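Pleltitz Technical Institute
Introduction to Manipulation, Lab Section
Handout 8: Failures, and how to write them up

Read this before lab. It will not be read to you.

1. Where we are

Up to now you have been graded on getting the arm to do things. This week you are graded on explaining why it didn't. Most of you will find this easier, having collected plenty of material.

The case comes from the Prutholm bench, which runs the same pick-and-place exercise you do: lift the sponge out of the bowl, carry it clear of the other objects, set it down on the table. In November the bench logged 400 attempts with the Gkikas controller. The logs were clean. The success count was lovely. It was also wrong, and the way it came to be wrong is worth a whole handout.

2. What the controller believed

The Gkikas controller decides it has hold of something by looking at finger position. Tell the fingers to close. If they stop before they are fully closed, something must be between them, so the grasp flag goes true. The arm lifts, moves, opens, and the log says SUCCESS.

There are two things in this task that can stop a pair of fingers. One is the sponge. The other is the wall of the bowl.

With the gripper coming down a little short of center, one finger lands inside the rim and one outside. The fingers close on the rim and stop. Flag true. The arm then lifts the bowl, sponge and all, carries it across the table, and lets go. As far as the log is concerned, this is a triumph.

Of the 400 attempts, 40 were bowl lifts. In 8 of those the bowl hit another object on the way over and knocked it off the table. The log has those down as successes too.

3. Why it took so long to notice

a) The reset hid it. The student on shift put the bowl back after each run, as the reset sheet told them to. The sheet had no box for "bowl was not where it should be," so no one ticked it.

b) The offset was small. The gripper had been swapped and the tool length re-entered, but the sideways offset was left over from the old one. The error was well under a finger's width, which is fine for a sponge in the open and not fine beside a rim.

c) The number was going up. People check numbers that go down.

4. The part that is a safety matter

A dropped bowl is a nuisance. What happened next could have been a good deal worse.

On one run the fingers jammed on the rim and the arm stalled partway through the lift. The operator reached in to free the bowl with the arm still enabled. The stall timer ran out, the controller retried the lift at full speed, and the forearm came up past the operator's hand. It missed. The incident report says "no injury," and that is the whole of the report, which is why you will be writing a better one.

The retry was documented behavior. It is in the Gkikas manual, in the appendix, under a heading about productivity.

Rules for this lab, effective now:

Press the stop before your hand crosses the table edge. Pausing the program is not a stop. Closing the laptop is not a stop.
Retries are off. If you find them on, turn them off and tell the lab desk.
After any stop, wait for the drive light to go out before touching the arm or anything it is holding.
Speed limit is 30 percent until your offset check has been signed.
If something falls, leave it on the floor until the arm is stopped. It isn't going anywhere.

5. What was changed

The sideways offset is now measured with the Detell pin gauge after every gripper change, and the reading goes on the sheet beside the tool length. The grasp check now uses finger position and width together: a bowl wall is thin, a sponge is not, and the controller can tell them apart if somebody asks it to. There is also a box on the reset sheet. It is a large box.

Be aware of what the width check does not catch. If the fingers take the sponge and the rim together, the width is plausible and the flag goes true. We know about this. Finding a fix is question 3 below, and yes, we would like one.

6. To hand in

Due 7th June, at the start of lab. Two pages, and the margins will be inspected.

1. Draw the chain of events from the gripper swap to the false SUCCESS. Mark each point where a person could have caught it.
2. Rewrite the one-line incident report from section 4. State what was energized, where the hand was, and what the controller was waiting for. Leave out the word "unfortunately."
3. Propose a check for the sponge-and-rim grasp. Say what it costs in time per run and how it could fail.
4. Look at Figure 1. Judging from the gripper and bowl alone, would you let the descent continue? Say what you would measure first.

Figures are at the back, as the printer prefers.
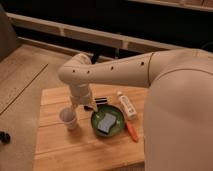 Figure 1. Gripper near the rim of the green bowl, sponge inside. For use with question 4.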